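Speaker notes: A Lamp in Every Corner — lighting the rooms you live in

Evening talk, Prarel reading room, October. Till Kramer

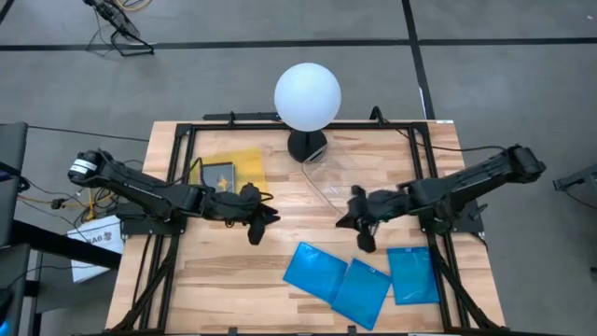
Good evening, and thank you all for coming out when it's already dark at this hour, which suits my subject very well. (Pause for people finding chairs. There are always a few coming in from the hallway.)

Start with the story of my grandmother's kitchen. One ceiling light, right in the middle, and wherever you stood to work you stood in your own shadow. She peeled potatoes that way for 40 years and blamed her eyes. When she moved in with my aunt, my aunt put a little lamp beside the cutting board, and my grandmother asked for the name of the eye doctor who had fixed her. Let them laugh, don't rush on.

So my question tonight is a simple one. Where does the light in your house come from, and is that where you need it?

Ask for hands: who has a room at home with only one light in it? Who has a lamp they love but never switch on? Take two or three answers if people are willing. If somebody mentions a lamp they inherited, let them talk, those are the best ones.

Now the ceiling light. I don't want to be unkind to it. It's wonderful for finding a dropped earring or mopping the floor. But it lights everything the same amount, and it lights faces from the top, so we all look as though we've had bad news. Try this at home: sit across from someone you like with the overhead on, then turn it off and put on a lamp that sits lower than your eyes. I've done this with my wife so many times that she now leaves the room when I reach for the switch.

Globe lamps next, because I get asked about them more than anything else. A round shade sends light out all around, up the wall as well as down onto the table, so it's friendly in a corner and a bit of a nuisance next to your book. If you can see the shape of the bulb through the glass, the bulb is probably too bright for it. Go down a step before you give up on the lamp.

Then reading lamps. You want the light coming over your shoulder and landing on the page. Bring out the old Serneletti from the box and show how the neck bends. Mention that I found it at the Kleinschmidt sale for 16 dollars, and that the cord needed replacing, and please, please have your cords looked at. Cloth cords especially. I know they're pretty.

Bulbs. Keep this short, I always go on too long here! Most of us grew up buying by watts, so a 100 meant bright and a 40 meant cozy. With the newer bulbs you look for lumens on the box, and for the color, which is given as a number with a K after it. A lower number is more yellow. For a living room in the evening I like the yellow end. For the sewing table I go higher, and my sister, who quilts, goes higher still.

Hand around the Drindik dimmer, the plug-in kind. Remind everyone that the bulb has to say dimmable on the package, or it may flicker and buzz at you.

Then the plan for one room. Draw it on the flip chart: sofa, chair, window, the dark corner where the fern goes to suffer. Ask the audience to place three lamps, and draw whatever they tell me, even if I disagree. Last time they put all three behind the sofa and we had a very good conversation about it.

If there's time, read the letter from the couple who turned off their hall light and discovered they liked their hall.

Questions until 9, when the building gets locked. Sign-up sheet for the rewiring workshop is by the door — bring your own lamp, and bring the shade too, even if it's ugly.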